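The dish rack post, finally

Ok so I have been promising this one for ages and it's Sunday and the kettle's on, so. Dishes. Drying dishes. The rack, the cups, where everything goes. Going to type it fast before I lose interest.

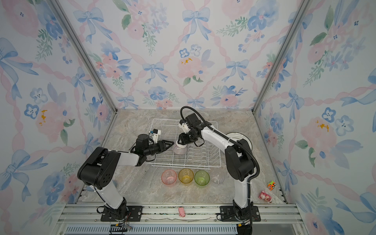
We got rid of the dishwasher in March. Well, it got rid of us. Leak, puddle, swollen kickboard, the whole thing. The guy quoted us for a new one plus fitting and we looked at each other and said let's just wash up by hand for a bit and see. And we're still seeing. Four of us in the house, two of them short. It's fine? Mostly fine.

What I didn't plan for was the drying. Washing is ten minutes, everyone can wash. But then you have a heap of wet stuff and the counter at our place is about as long as an ironing board. First week I was using a towel laid flat and balancing everything on it like a card tower. Bad. Towel soaked through by lunch, smelled like a pond by Tuesday, cups with little rings of water trapped underneath.

So, racks. I have now had three.

First one was a Tarkia, the folding bamboo kind. Looked lovely for a month. Then black spots in the joints, and once you've seen the spots you can't stop seeing them. I scrubbed it with vinegar, put it out in the sun, spots came back. Went in the trash.

Second was a Howlader, two levels, big, came with a tray and a cutlery pot and a hook thing I never worked out. Great rack if you have a kitchen for it. I couldn't open the window over the sink anymore. Gave it to Florian Millet from downstairs, who has the same kitchen as us but flipped, and for some reason it fits at his. No idea. He sent me a photo with the window open, just to rub it in.

Third one is white wire, plain, parallel slots, no levels, no hooks. Got it at the Ravstead shop, the one out by the tire place. This is the one I'm keeping. You can lift it with one hand and wipe under it. I should of started there.

Things I have learned about a plain wire rack, in no order:

Bowls are the problem. Always bowls. Plates are easy, a plate wants to stand up in a slot, that's the whole idea. A bowl doesn't want to do anything. Put it upside down flat on the wires and it hogs half the rack. Stand it on edge and it leans, and then the next bowl leans on that one, and then somebody shuts a drawer and they all go. What works for me is one bowl on edge, tilted, rim facing down and a bit forward, then a plate right behind it as a backstop. Striped bowls first (they're the kids' favorites so they get washed most) and the heavy mixing bowl never, the heavy one gets dried with a towel and put away right then. No arguing.

If the bowl is wide, two hands. One on each side of the rim, lower it straight down. I know it sounds like nothing. My youngest was doing it one-handed, dropping it in at an angle, and it catches on the wire and flips out. Pink bowl across the floor, every evening, for a week. Two hands, no more flipping. It's plastic so no harm done but the noise goes right through me.

Cups do not go in the rack. This was the big change. I used to hang them over the ends, wedge them between plates, whatever. Now they get their own row in front. Ours are those ribbed plastic ones, different colors, and the ribbing holds water like you wouldn't believe so they need longer than the plates anyway. Give each one a proper shake over the sink first. Then line them up. The kids like the lining up part so I let them have that, there's a whole discussion every time about whose color goes first and I stay out of it.

Also one color per person, that alone cut our washing up way down. You have your cup, you rinse your cup. Before that we'd go through 7 or 8 cups in an afternoon and everyone swore they'd only used the one.

Big plates go at the back. If they're at the front you have to reach over them for everything, and I have elbows, I'm not a careful person. The overflow plate – there's always one more than the slots will take sensibly – can stand on its edge against something for a bit, just not near where the small people run past.

Toys. Ugh. Toys migrate to the kitchen, I have stopped fighting it. There will be a pig. There will be a car. Rule in our house is that plush doesn't go near the wet end and everything else takes its chances. I used to clear them all off before I started the dishes and it took longer than the dishes did. Now I just shove them to the side and carry on and they get collected at bath time, in theory.

Wallpaper, since two people asked in the comments last time whether I'd ever put a pattern in a kitchen: yes, florals, I love a floral, bows and all, I don't care. But not right behind a sink unless it's the wipeable sort. My aunt had roses behind hers and by the end it was more tea than roses. Ganthorpe do a wipeable one, I had a sample stuck up by our stove for weeks and it held up to pasta sauce. Didn't buy it yet. It's not cheap and we rent.

Cleaning the rack itself: once a week, in the bath, hot water and a splash of vinegar, old toothbrush along the wires. Check where the wires cross, that's where the gunk sits. If the coating chips, it rusts, and then the rust gets on your bowls. I dab a bit of clear nail polish on any chips at the bottom where no food touches. Someone will tell me that's wrong. Go on then.

Money, for those who like the numbers. The rack plus a new drip mat plus a couple of brushes came to some 60 dollars all in. I haven't replaced anything since.

Still to sort: somewhere for the lids. Lids are a whole seperate post. Right now they live in a mixing bowl on top of the fridge and every time I want one I get all of them.

Kettle's boiled dry, or near enough. Off to rescue it.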